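Can a Machine Do It Yet? Workshop and Household Chores, One by One

Wivetti Tips - Home and Shop
Updated 2018-05-31

Readers keep asking whether it makes sense to wait for a robot before reorganizing the garage or buying another set of bins. The short answer is no. The longer answer depends on the chore, so this page goes through the usual ones and gives a tip for doing each by hand in the meantime.

Start with the simplest job on any bench: reach out, take hold of a knob, move it, let go. In simulation, it looks like this.

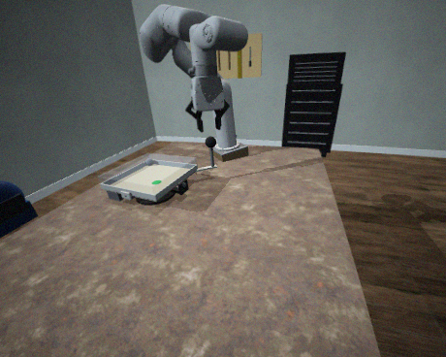
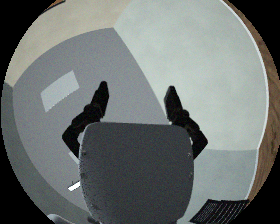
Levers and knobs. Close to ready, as long as the lever stays where the machine expects it. Move the bench over by a hand's width and many setups need to be taught again. If you have a stiff lever on a vise or a drill press, clean it with a dry brush first, then put one drop of light oil at the pivot. Work it back and forth and wipe off what comes out. Don't oil the knob.

Sweeping and vacuuming floors. Ready, and has been for years. Pick up cords and socks before you start it. In a shop, keep a robot vacuum away from metal shavings and fine sawdust. A push broom and a damp handful of sawdust still do a better job on concrete.

Sorting screws. Factories do it, but they sort one kind of part in large numbers. A coffee can of mixed hardware is a different problem. We sorted one at the Estholm shop last August and counted 1206 pieces of 29 kinds. It took 6 evenings. Pour a small pile onto a white tray, pull the washers first with a magnet if they are steel, and throw out anything rusted or stripped.

Folding laundry. Not ready for the home. Cloth never lies the same way twice, and a machine has to find the corners before it can do anything with them. Fold towels straight from the dryer, in thirds the long way, then in half. Shirts can wait on hangers.

Washing dishes. The dishwasher is the robot here. Loading it is the part still left to you. Put plates facing the center, bowls at a slant, and wooden spoons in the sink.

Wiping down a bench. Partly there. An arm can follow a path with a cloth, but knowing when the glue spot is gone is harder. Scrape dried glue with a plastic putty knife, then wipe with warm water. For wax, lay a paper bag over the spot and use an iron on low.

Putting tools away. Not ready, and I would not hold my breath. The trouble is partly ours - most shops have no fixed place for anything. Trace around each tool on the pegboard with a marker. Leave 3 inches between handles so you can get your fingers in.

We have read the brochures for the Majali arm and the Wastiver bench kit. Both want a cleared table, steady light and parts set out in known spots. If your bench already looks like that, you have done most of the chore yourself.

Next on the list are gutters and window tracks. Send in other chores you want checked, and say whether it's for a house or a shop.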